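Utilizamos cookies para melhorar a sua experiência de navegação. Ao continuar, aceita a nossa política de cookies. Aceitar | Gerir preferências

Pesquisar no suporte... Pesquisar

Pedido: braço esquerdo perde a referência a meio da dobra
Projeto: Illik (turma de automação, módulo de dois braços)
Aberto por: Antonina Kravets
Responsável: Fedir Yurchenko
Estado: em observação

Antonina Kravets — abertura

O braço esquerdo desvia-se durante a sequência de dobrar calções. O direito segura o cós, o esquerdo vai buscar a bainha, e algures no caminho a posição que o programa julga ter deixa de bater certo com a posição real da garra. Em 14 tentativas aconteceu em mais de metade. O registo não assinala erro nenhum, o que me deixa mais desconfiada do que se assinalasse.

Já reiniciei o controlador, já voltei a fazer o zero dos dois braços e já troquei o cabo de dados. O colega do grupo ao lado jura que foi a atualização do Skendance. Não vi nada que o prove, mas fica escrito.

Fedir Yurchenko — resposta

Antes de culpar a atualização, duas perguntas. O desvio é sempre para o mesmo lado? E acontece com o braço esquerdo sozinho, sem o direito a segurar a peça?

Sugiro também correr a rotina de calibração do Farkas do princípio ao fim, sem saltar o passo do tampo. Metade dos pedidos que recebo deste módulo resolve-se aí.

Antonina Kravets

Corri a rotina inteira. Deu «calibração concluída com êxito», como dá sempre, mesmo naquela vez em que me esqueci de ligar um dos braços. Não lhe dou grande valor.

O braço sozinho não se desvia. Com o direito a segurar, desvia-se, e quase sempre para fora, na direção da borda da mesa.

Fedir Yurchenko

Então já não me parece calibração. Mande o valor do codificador do punho esquerdo no fim do movimento, por favor. O teórico para essa sequência é 2,000.

Antonina Kravets

Leitura na última tentativa falhada: 1,497. Nas que correram bem fica em cima do teórico. Portanto o punho não chega ao fim do curso e o programa avança na mesma, como se tivesse chegado. Gostava de saber quem decidiu que isto não merecia sequer um aviso.

O manual do Namum diz que o controlador «compensa automaticamente pequenas resistências do tecido». Não diz o que é pequeno, nem que tecido. Suspeito que testaram com um pano de cozinha. Ganga é outra conversa, sobretudo com bainha dobrada e costura grossa.

Fedir Yurchenko

A compensação existe, mas tem um limite de tempo. Se o punho não chegar ao alvo dentro desse limite, o controlador dá o passo por terminado. Está em Parâmetros > Movimento > Tolerância de chegada. Mude de «tempo» para «posição» e baixe a velocidade do braço esquerdo para metade na aproximação à bainha.

Confirme ainda onde o direito está a pinçar. Se segura o cós demasiado acima, a peça roda quando o esquerdo puxa.

Antonina Kravets

Mudei a tolerância. A velocidade ainda não, quero alterar uma coisa de cada vez — senão ficamos sem saber o que resolveu, e no próximo período está outro grupo a abrir este mesmo pedido.

Quanto à pinça do direito: está na parte de baixo do cós, com a peça deitada e as aberturas das pernas viradas para o lado do braço esquerdo.

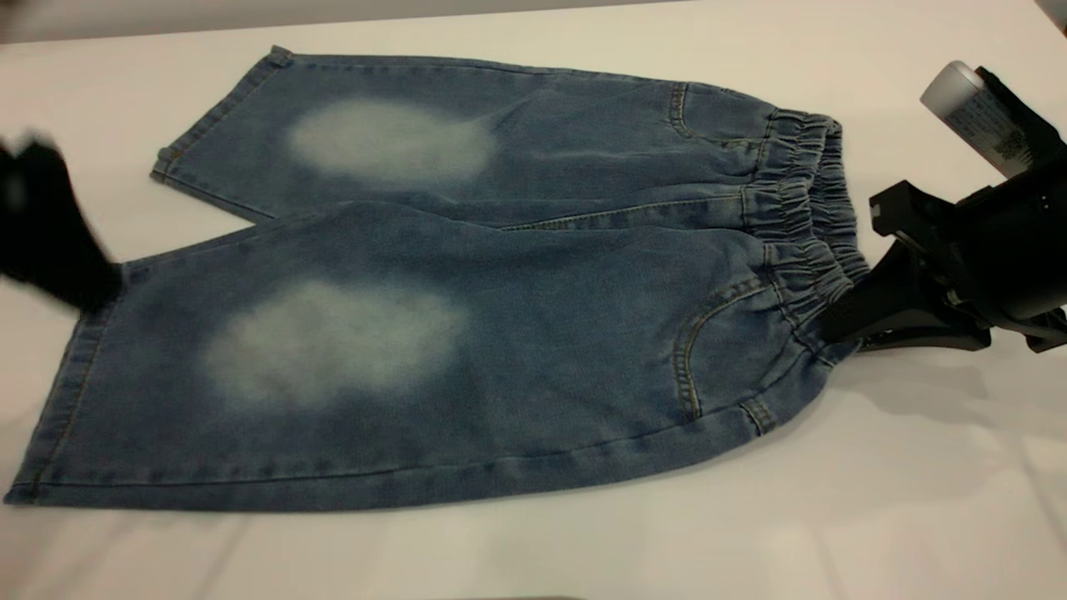 O cós é de elástico e faz franzido, por isso fica sempre um pouco levantado da mesa. Pergunto-me se isso não engana a medida de altura do tampo. O programa assume uma peça plana e esta não é plana em lado nenhum junto à cintura.

Fedir Yurchenko

É uma boa hipótese, mas afetaria o direito e o seu problema é no esquerdo. Eu deixaria isso para depois. Como correram as tentativas com a tolerância em «posição»?

Antonina Kravets

Corri duas séries no sábado. Na primeira não houve desvio. Na segunda houve um, mas desta vez o controlador parou e mostrou o aviso «alvo não atingido», que era o mínimo que eu pedia. Não chamo a isto resolvido. Chamo-lhe um erro que passou a ter nome.

Falta reduzir a velocidade e repetir com uma peça sem elástico, para tirar a dúvida do cós. Peço que não fechem o pedido automaticamente ao fim do prazo, como fizeram em abril com o anterior.

Fedir Yurchenko

Retirei o fecho automático. Quando tiver a série com a velocidade reduzida, junte o registo completo do punho esquerdo, incluindo as tentativas boas.

Pedidos recentes
Garra não abre depois da paragem de emergência
Farkas: a calibração termina sem pedir o passo do tampo
Skendance: projeto antigo não abre após a atualização
Como exportar o registo do punho para folha de cálculo
Illik: trocar a ordem dos braços na sequência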